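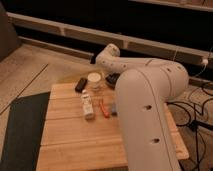

Abb. 1: Arm über der Holzplatte, schwarzer Greifer neben dem Glas mit weißem Deckel

Kategorie: Greifer & Steuerung > Greifervergleich > Offene Vorgänge

Betreff: Backe meldet »geschlossen« ohne Objektkontakt
Projekt: Pondside
Status: in Bearbeitung
Priorität: mittel

Fehlerbild
Beim Vergleich der beiden Greifer (Anine, Engelbrecht) am selben Arm meldet die Steuerung mit dem Anine sporadisch »Griff OK«, obwohl zwischen den Backen nichts liegt. Mit dem Engelbrecht bei gleicher Sequenz bisher nicht reproduzierbar. Betroffen sind vor allem schmale Objekte. Glas und Flasche werden mit beiden Greifern korrekt erkannt.

Umgebung
Firmware der Steuerung Stand Juli, keine Änderung zwischen den Testreihen. Abfrageintervall des Greiferstatus 20 ms. Je Greifer 200 Zyklen, Objekte nach jedem Zyklus von Hand zurückgesetzt. Raumlicht warm und schwach, Belichtung der Kamera fest eingestellt.

Log

09:40 – Reihe mit dem Anine gestartet. Erste Falschmeldung beim rot-orangen Stift. Backen fahren auf Anschlag, Status springt trotzdem auf »Griff OK«.

10:15 – Stromschwelle für die Kontakterkennung angehoben. Falschmeldungen am Stift werden seltener, dafür bricht der Griff am Schwamm jetzt vorzeitig ab. Schwelle zurückgesetzt.

10:50 – Nullpunkt der Backen neu eingelernt. Abweichung vorher 5 Inkremente, danach keine. Fehler tritt weiterhin auf, der Nullpunkt scheidet als alleinige Ursache aus.

11:30 – Wartezeit zwischen Schließbefehl und Statusabfrage auf 500 ms gesetzt. In den folgenden Zyklen keine Falschmeldung. Die Zykluszeit steigt entsprechend und ist so nicht mit der Reihe des Engelbrecht vergleichbar.

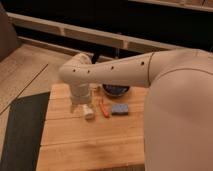 Seite 2 von 3

13:20 – Kamerabild als zweite Prüfung herangezogen. In Stellungen wie dieser läuft der waagerechte Armabschnitt über die dunkle Schale, der hintere Teil ist aus dieser Perspektive nicht auswertbar. Schwamm und Stift liegen davor und sind gut zu trennen. Für die Schale muss die Kamera versetzt oder der Arm vor der Aufnahme weggefahren werden.

14:05 – Statusprotokoll der Steuerung mitgeschnitten. Der Anine sendet beim Schließen zwei Meldungen: erst »Bewegung beendet«, dann die Backenposition. Die Steuerung wertet nach der ersten Meldung aus und verwendet die Position aus dem vorherigen Zyklus. War dort ein Objekt gegriffen, ergibt das »Griff OK«.

14:40 – Auswertung testweise auf die zweite Meldung umgestellt, Wartezeit wieder entfernt. Kurztest mit Stift und Schwamm ohne Befund. Eine volle Reihe steht aus.

Offen
– Reihe mit dem Anine komplett wiederholen, die Werte vom Vormittag nicht in den Vergleich übernehmen
– Reihenfolge der Meldungen beim Engelbrecht ebenfalls mitschneiden
– Kameraposition für die Schale klären
– Stromschwelle bleibt bis dahin auf Werkseinstellung

Kontakt | Impressum | © Pondside Support | Nach oben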